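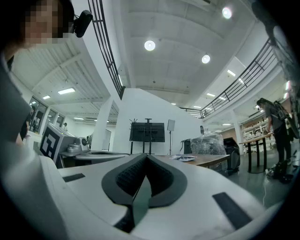

*Black railings, white walls, and the lights on downstairs.*

I've been looking after the shared workroom at Rurnik long enough to have opinions about white rooms with an upper level, and people keep asking me for them (usually right after they've signed a lease on one!). So this is my running list, last added to on 2026-05-17. Skip around as you like.

## Railings and other high-up things

Start at the top. I know everyone says that about dusting, but with a mezzanine it really matters, as whatever you knock off those balusters lands on the floor you just finished. I do the upper railing first, then the curved one, then the floor.

For the bars, put an old cotton sock over your hand, dampen it a little, and run it down each one like you're wiping off a paintbrush. Much faster than a cloth, and you get all the way around in one go. Black metal shows streaks, so I follow with a dry sock. That's what the odd ones are for in my house.

Ceiling lights get a microfiber duster on a long pole, switched off and cool, twice a year. I don't bother more often than that. If one is dimmer than its neighbors after a wipe, write it on the list by the door and move on with your day.

## White walls and pillars

Pillars take the worst of it because everybody carries things past them. Scuffs mostly come off with a barely damp melamine sponge and very light pressure – press hard and you'll get a shiny patch that bugs you more than the scuff did. Try it down low first. I keep a small jar of the wall paint with the color name and the month written on the lid (mine says August), and I dab it on with a makeup sponge. A brush leaves a little ridge.

## Screens, stands and lights

Anything on wheels should have a parking spot. We marked ours with tiny bits of painter's tape on the floor, and it has saved so much shuffling around. On a wood floor, turn the stand over now and then and pick the grit out of the casters with a toothpick before it scratches something.

Cables behind a big screen are my weak spot, I'll admit it. What finally helped:

- Unplug everything and label both ends first, even the ones you're sure of.
- Use hook-and-loop ties. Zip ties are a pain the minute you add one more cord.
- Run the bundle down the back of one leg and leave a loop of slack at the bottom so the stand can still roll.

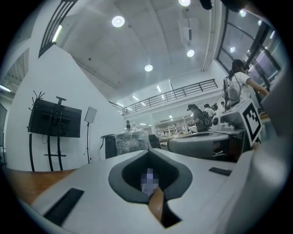

Softboxes just need a lint roller on the outside of the fabric, and I spread the tripod legs nice and wide before I let go of one. If the room has to do double duty, push the stands back against a wall at the end of the day so there's a clear path through.

## Stuff that's waiting

Bulky things that won't be used for a while get wrapped in clear plastic, so you can tell what's in there without unwrapping it. Leave a small gap at the bottom for air, and stick a note on the outside with the date. Cases go right next to whatever they belong to. I once spent 11 days looking for a case that was upstairs the whole time.

Small white things on a white tabletop vanish, by the way. I corral mine on a dark tray, and a 2-dollar cafeteria one from the thrift store works great. Wipe the table before you put the tray back, not after.

Next on my list is the window frames, and I'll add those once I've found a brush skinny enough for the corners.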